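Learning to Write Letters Again

My aunt Dilek moved to Barneck eleven years ago, and for most of that time we kept up by phone, badly. 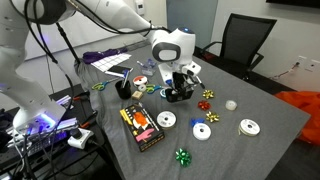
So how long should a letter be? Two pages, I'd say, and one is fine if you've had a dull week.

I used to think I had to save everything up until I had real news, and of course by then I'd forgotten half of it and felt guilty about the rest. Then last October a fat envelope came from her, 8 pages in green ink, mostly about her neighbor Consuelo's pears and a long quarrel over a garden gate (she was on the gate's side, if I followed it right). I read it standing up in the hallway with my coat on, and I loved every bit of it!

I wrote back that same night. My handwriting had gone to pieces, all slopes and blots, and I crossed out so much that I nearly typed it instead. I'm glad I didn't. She told me later that she'd enjoyed guessing at the crossed-out parts.

These days I write on Sunday evenings after the dishes, with the radio low and whatever pen turns up. I tell her what I cooked, who I ran into at the market, and what the weather is doing to my tomatoes. She is terrible about dates, so our letters cross all the time, and I've given up on answering her questions in order. The one I'm working on now still needs a stamp and a paragraph about the pears.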